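We use cookies to remember your settings. Accept - Manage

Can a machine sort my recycling yet, or should I stop dreaming?

Posted by teline_porch

Okay, this may be a silly one, but I run a little bottle return corner at the back of my shop and I am so tired of bottles. People drop them off in bags, and at the end of the day somebody (me) picks every single one up and puts it in a bucket. I have 300 square feet of shop and it feels like half of it is plastic. I keep seeing robot arms doing this kind of thing on a table, and it looks so close to what I need! 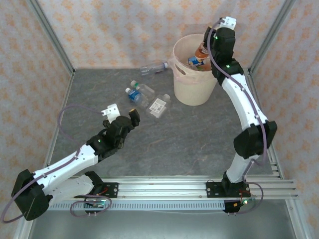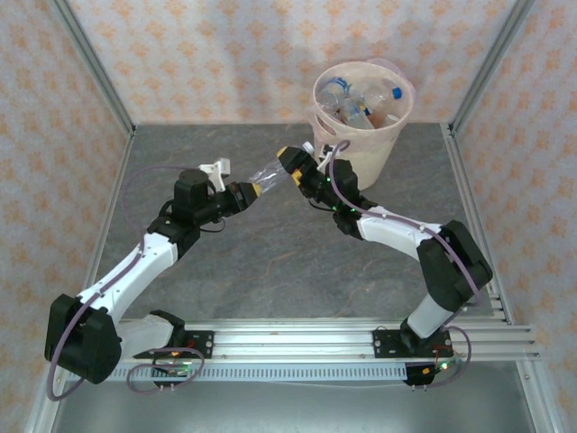

My shop is called Flallia and it's mostly houseplants, with the returns as a sideline that got out of hand. What I want is something that sits on the counter after closing and clears a pile by morning. I don't care if it's slow. It could take all night over one bag and I'd be thrilled. But I don't get why two arms need to have hold of the same bottle. I'd just grab it and drop it in the bucket, done. Is that a trick, or does it help somehow? And would it matter that my bottles come in every shape going, half of them squashed flat with the caps missing? My budget is $2000, maybe a bit more if I put off the new sink until November. Has anyone tried this at home or in a small place like mine?

Posted by brinditz_bench

I've spent a lot of evenings on hobby arms, so I can answer some of this. Short version: you can get close with your budget, but I wouldn't count on coming in to a clean counter.

The two-handed thing is usually about reach and angle. An arm bolted in one spot has a patch of table it's comfortable in, and outside that it gets clumsy or can't point its gripper the right way. If the bottle is on one side and the bucket is on the other, passing it across makes sense. It also lets you change the grip. Say the first arm has it by the bottom and the second takes it up near the neck - now it's held in a different place and you may have a better shot at getting it over the rim. You and I do the same thing with our hands all day and never notice.

The downside is that every pass is another chance to drop it. My own setup (one arm, secondhand, I call it Pacheco) is fine with empty bottles lying by themselves on a flat table. Put three in a heap and it nudges them around like a cat. Clear plastic is the worst. Cameras see right through it or catch the shine, so the arm thinks the bottle is somewhere it isn't. Labels and colored caps do help. If yours come in with the labels peeled and the caps gone, that's the hard version.

Squashed ones I'd pull out by hand. Anything with liquid left in it too, please, before it goes near the electronics. I learned that with a half-full iced tea and I'd like to not talk about it.

For the money, two small arms are possible if you build some of it yourself and are happy to fiddle. You'd still need a way to teach it, and that part eats weekends. I logged 3429 tries on mine before I'd leave the room while it ran, and I still listened from the kitchen. Also think about what happens when the bucket fills up. Mine kept stacking bottles on top of a full one and they rolled straight off onto the floor, and then it went looking for them on the table.

Posted by mossyend4

just get a bigger bucket and make customers put them in themselves. we did that at our place, took 4 minutes to set up. put a sign on it

Posted by teline_porch

Ha, okay, the sign is going up tomorrow. But brinditz, thank you, the bit about the grip cleared it up for me! I hadn't thought about the caps at all. I might ask people to leave them on from now on and see how many listen. If I find a used arm I'll come back and bug you about the teaching part - did you do yours by moving the arm by hand, or with some kind of controller?

Contact us | Terms | Copyright 2026 | Back to top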